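6/3/23

Okay, the lid saga continues. Moved the whole lot onto the white table so I can finally see what I'm doing (clear stuff on the old brown bench was hopeless, I kept losing the edges!)

The clear panel has a little rounded tab with a hole in it, and I'm weirdly fond of that tab. Pascal reckons a loop of fishing line through it would make lifting so much easier. Might try green, so I can find it again.

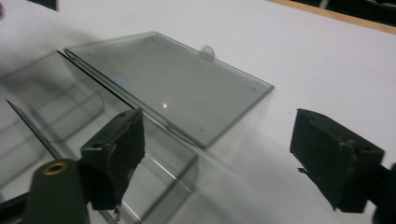

Anyway, I rang the shop in Leltside about a spare and they want 20 bucks plus postage. For a flat bit of clear! Tuulikki says wait till August when they do their clearance, but I am not a patient person and never have been.

Cleaning tip from Sharon, by the way: vinegar and warm water, old cotton T-shirt, no paper towel. I've been using paper towel for three years, so that explains my fluff problem.

Anyone got a favourite colour of line? Cauã has already voted orange.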